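From: Iolo Powell
To: hands-and-grippers list
Subject: Re: Pomarel hand, worth it for soft items?

Santino Ibarra wrote:
> Has anyone on the list spent time with the Pomarel five-finger hand
> from Dedonard? We have a quote and I can't tell from the brochure
> whether it is meant for real handling or for trade shows. Our items
> are baked goods and soft fruit, one at a time, off a flat plate or
> tray. We already have an arm, so we'd be buying the hand only.
> Main worries are crushing, cabling, and how long it takes to get
> going. Also whether the support people answer the phone.
>
> Santino

Santino,

We've had one on loan at Prornside since December, so I can answer most of this. Rhydian Trevor did the mounting and I've been doing the grasp work.

Mounting first. The hand comes with a flange, and ours went onto the wrist with no machining. The bolts supplied were too long for our arm and we used our own. Ask for the drawing before you order. Dedonard sent it the same afternoon I asked, but it isn't in the box.

Setup took us 2 days from opening the crate to the first closed grasp. Most of the second day went on the driver, which wanted an older library than the one we run. Fiachra Nic Giolla has a patch for that and I can forward it if she agrees.

On crushing: the default grip profile is too strong for pastry. You can lower the closing force per finger, and you should do the thumb separately from the rest. With the thumb left at default, it pushed the croissant across the plate before the fingers arrived. After I brought it down, 19 croissants in a row came up with no damage I'd call a reject, though all of them shed flakes. Bread rolls were easier. I haven't tried fruit, so I can't help you there.
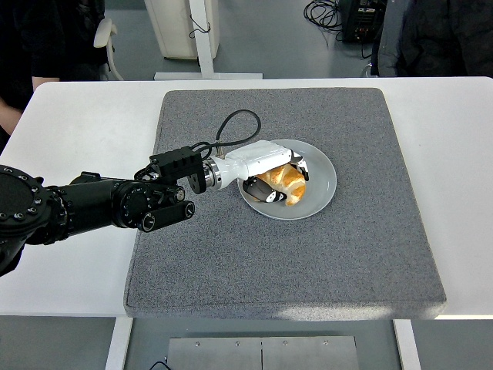
Pomarel hand on our arm, fingers closed on a croissant. Note the cable loop.

The cable is my main complaint. It leaves the back of the hand and needs a fair amount of slack if you want full wrist rotation, so you end up with a loop standing up over the work. On an open table that's fine. Under a low guard or inside a cabinet it will catch on something. Rhydian asked about a shorter cable with an angled plug and was told it's planned, no date given.

Other points, in no order:

The fingertip pads are a wear part. A set of 5 is 395 dollars, which I think is steep. We are still on the first set.

Crumbs get into the finger joints. We brush them out at the end of each session. The manual says no compressed air and no washing, so you'd need a glove or cover for anything near actual food production. Dedonard doesn't sell one. Rowlands makes covers for other hands and may be worth a call.

Closing is slow at the low force settings. If you have a rate to hit, a plain two-jaw gripper with soft pads will beat it on a single item type. The hand makes more sense if your items change often and you don't want to swap tooling.

Support has been good by phone and slow by email. Ask for Rhun Gape, who knows the firmware.

Would I buy it? For our bench, yes, and we've asked to keep the loan unit at a reduced price. For a line running croissants all day I'd look at something simpler — and get the loan before you sign anything.

I can send you my force settings as a text file if you tell me which controller you have.

Iolo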